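Capítulo 2. Primera carga y calibrado de la batería

Ya tiene usted su teléfono Yensuk fuera de la caja. Resista la tentación de encenderlo: viene con la carga justa para saludar y despedirse.

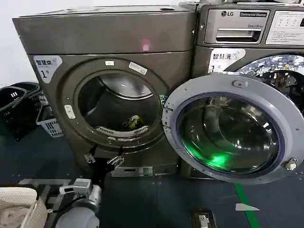 Brisa Tapia
Redactora técnica, Drilevside

1. Conecte el cargador Prumeck a la toma de corriente y después al teléfono. En ese orden.

2. Deje el aparato sobre una superficie dura. La almohada no lo es, por mucho cariño que le tenga.

3. Espere a que el indicador marque 100 %. Mirarlo fijamente no acelera el proceso.

4. Encienda el teléfono, abra Brostance y entre en Ajustes > Batería > Calibrar.

5. No toque nada durante 10 minutos. Sí, las notificaciones también cuentan.

NOTA: Si aparece el error 104, el cable está mal encajado. Desconéctelo, sople el conector con moderación y repita desde el paso 1.

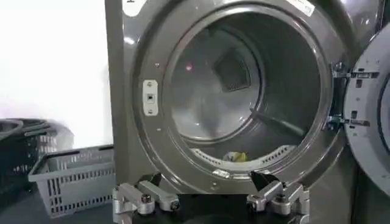 Lavadora o secadora de carga frontal, con la puerta abierta.

PRECAUCIÓN: Si la tapa trasera se abomba o quema al tacto, apague el teléfono, desenchúfelo y no vuelva a cargarlo. Tampoco lo pinche para ver qué pasa. Llévelo al servicio técnico con el recibo de compra.

El calibrado se repite cada 2 meses. Brostance se lo recordará, normalmente a la hora de la siesta.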